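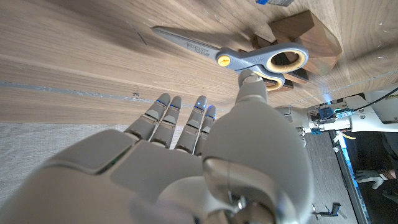 Cutting bench, notes on scissors and paper stock

Oct 23, 2022

Written by Kazimír. Copy goes in the shared folder, so Şükran and Keabetswe please correct me where I remember wrong.

I wanted to finish the question of the scissors before we start cutting the covers for the Pundex sample books. We have discussed it since April and every person at the bench has a different opinion. So I sat down at the light wood table with the gray Westcott pair and with the old black ones from the drawer, and I cut paper until my hand was tired.

The Westcott has a yellow screw cap at the pivot and a soft tan lining inside the two finger loops. One loop is bigger than the other. I put three fingers in the big one and the thumb in the small one. Chanida holds them the other way round, with the thumb in the big loop, and she says it gives her more control in curves. I tried her way and my line went crooked after a few centimeters, but I did not practice it for long.

Paper used

I took offcuts from the shelf under the window:
- the thin cream paper we use for inside pages
- the gray cover stock from Prurnport, batch 731
- bookcloth, the dark green, backed with tissue
- one piece of the thick board, only to see what happens

I know we should not cut board with scissors. I did it on a corner only.

What I noticed

Cream paper: both pairs cut it clean. No difference which I can feel or see. The long straight cut is easier with the Westcott if I do not close the blades fully, but slide forward and open again before the tip. When I close to the end each time, there is a small step in the edge. Tumelo showed me this in my first month and I forgot it again.

Gray cover stock: here the old black pair starts to fold the paper between the blades instead of cutting it, mostly in the last third near the tip. I repeated it on 3 strips and all had the fold in the same place. The Westcott had no fold. But the cover stock has a grain, and across the grain I must press more. I marked the grain direction with pencil on the back of each strip and I ask everybody to do the same with offcuts before they go to the shelf. Now half of them have no mark and one must bend them to find out.

Bookcloth: the cloth is the difficult one. The tissue side should be up. If the cloth side is up, the threads at the edge come loose and I see small hairs on the cut. With tissue up the edge is good with the Westcott and acceptable with the old pair. I did not try to cut cloth which already has glue on it, and please do not do this with the good scissors. Last winter we spent a whole afternoon cleaning PVA from a blade.

Board: the corner came off, but the edge is crushed. Knife only. I write it here so that I don't try it again next year.

Tightness of the pivot

Keabetswe asked if the screw should be tighter. My test is simple: hold by one loop with the point to the side, lift the other loop and let it go. If the blades close fully by themselves they are too loose for me. If they don't move at all they are too tight. The Westcott stopped a little before closed, and I am happy with that. I did not touch the yellow cap. The old pair falls closed at once, and I think this is half of the reason for the folding. I will tighten the old pair and repeat the cover stock strips before we decide to throw it away.

Dark blocks

The two dark brown blocks are the ones Tumelo sanded for weights. The bigger one has very smooth faces and I like it for holding a stack flat when I mark lines. The smaller one I put against the ruler end so that it does not turn. They have no felt on the bottom yet. On cream paper it is no problem, on the gray stock the block left a shiny track when I moved it, so lift it, do not push it. Şükran has some thin felt left from the Skenadgate boxes and I will ask if there is enough for both.

It would also be useful to have one more block in the bigger size. With a long sheet I want weight at both ends and one in the middle. Tumelo, if there is still wood from the same plank?

Table surface

The table has some faint scuffs in the top. They don't show through on the thick papers, but with the cream paper and a hard pencil I could feel the wood grain under the line. For marking I now put one sheet of board under the work. For cutting with scissors it does not matter, the sheet is in the air anyway.

Knives are not allowed on this table without the mat. I repeat it, I know everybody knows it.

Covers for Pundex

The order is 463 small covers, gray stock, with a strip of green cloth on the spine. My proposal:

Straight edges of the covers go on the guillotine. Nobody should do these by hand, it would take days and the sizes would not be equal.

Cloth strips we cut with the knife and steel ruler on the mat, tissue side up. Only the slanted ends of the strips we do with scissors, after the strip is marked from the template. For this I would use the Westcott and keep it for cloth and paper only until the order is out.

Rounded corners: open question. Chanida wants to do them with scissors because the corner punch leaves a small flat place. I looked at her samples and they are nicer than the punched ones, but I can not make them so even and I doubt that Keabetswe can. Maybe one person does all the corners. Shawky should see both versions before we say which one, they are the ones who sell the books.

To do

Kazimír: tighten old black pair, repeat the strips, write the result under this entry.
Şükran: felt for the blocks.
Chanida: 3 corner samples by scissors and the same number by punch, on the real gray stock.
Tumelo: third block, template for the slanted ends.
Keabetswe: sort the offcut shelf by grain and throw out pieces smaller than a hand.

Added later, same evening: tightened the old pair by a small turn. The fold near the tip is shorter but still there. There is a nick in the lower blade that I can feel with the fingernail, so I think it goes for sharpening.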